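Re: [cell-upkeep] Gripper closes short after finger swap
Date: 17 Oct 2019
List: cell-upkeep, Firnthorpe bench users

> We have the same kind of two-finger gripper at Citier and since we
> changed the fingers it closes short. It stops with a gap you can see
> daylight through and reports "object held" when there's nothing there.
> Thin-walled parts slip right out. We re-ran the tool calibration
> twice with no change. Is there something else that has to be reset
> after a finger swap? Also how often are you checking the cable, and
> do you bother with a separate payload entry for each set of fingers?

Yes, there is one more thing. The tool calibration only tells the arm where the fingertips are. It doesn't touch the closed position stored in the gripper itself. After a finger swap you have to clear the stored stroke limits and let the gripper find both ends again, with nothing between the fingers. If you skip that, it keeps using the numbers from the old set. I did the same thing in April and spent most of a shift blaming the wrist.

The order I use on our cell:

1. Arm to the service pose, fingers pointing straight down, clear of the table.
2. Power off at the tool connector. Pull the old fingers, wipe the mounting faces, fit the new ones.
3. Snug the screws, close the fingers by hand to line up the tips, then tighten.
4. Power on, clear the stroke limits, run the open/close homing 3 times.
5. Redo the tool center point.
6. Update payload.
7. Run the cup test before anything else.

Step 3 is where I'd look if clearing the limits doesn't fix it. If one finger sits a hair low the tips meet at an angle and the gripper sees that as contact.
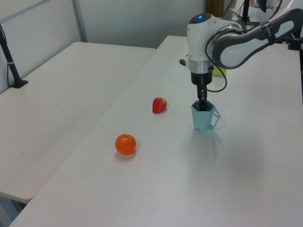
The cup test is what I trust more than the readout. It's a plain plastic cup on the bare table and the program lowers the fingers into it, opens, closes, and backs out straight up. A cup weighs next to nothing, so if the tool center point is off the fingers drag it and you see it move right away. We leave the play fruit out on the table too, the strawberry and the tangerine, and run them next. Round parts will show you a tip that isn't parallel. Look at the cable while you're there. Ours leaves the side of the wrist in a loop and comes back in to the gripper mount, and the loop has to be long enough that the last joint can turn all the way both directions without pulling. Too long is also bad, it hangs down into the work. I set it with the wrist at each limit and then tie it.

As for how often: I check the cable every 500 cycles on the counter, which for us is easy to remember because the log page rolls over there. Mostly I'm feeling for a flat spot in the jacket near the tie. We've replaced it one time. The connector went before the cable did.

On payload, yes, keep a separate entry for each set of fingers. Ours differ by 75 grams between the short ones and the long ones. That doesn't sound like much but the arm's collision stop gets touchy when the number is wrong, and you'll get stops in the middle of a slow move with nothing near it. If you have Adugna installed on the cell controller you can name the entries and have the job file call the right one. We're on build 813 and that part works. Older builds dropped the entry after a restart, so check it after you power cycle.

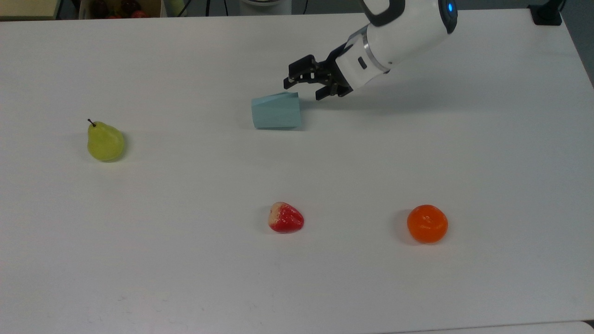 Once the cup and the fruit run clean I move on to the settle check. That's the Stillness script, which is in the shared folder if you don't have it. It parks the arm above the table, waits, and logs the joint readings so you can see if anything is still creeping after the move is supposed to be finished. Run it one time with the gripper open and one time closed. If the two logs look different, go back to the payload entry. If they look the same and both are noisy, check the base bolts and whatever is holding the table. Our noise last winter was a loose table foot.

A few other things that may save you time:

- Don't use thread locker on the finger screws until the cup test passes. You will be taking them off again.
- Mark the fingers left and right with a paint pen. They look the same and they aren't, at least on our set.
- Keep the old fingers until the new ones have run a full week.
- If "object held" still comes up empty after the homing, lower the closing force and try again before you send the gripper out. High force flexes the long fingers and it reads that as a part.

Post back what the stroke numbers are before and after you clear them. I'd like to compare with ours. I can also send the cup test program, but the table height is hard coded, so you would need to change that first - it's near the top of the file.

- Firnthorpe bench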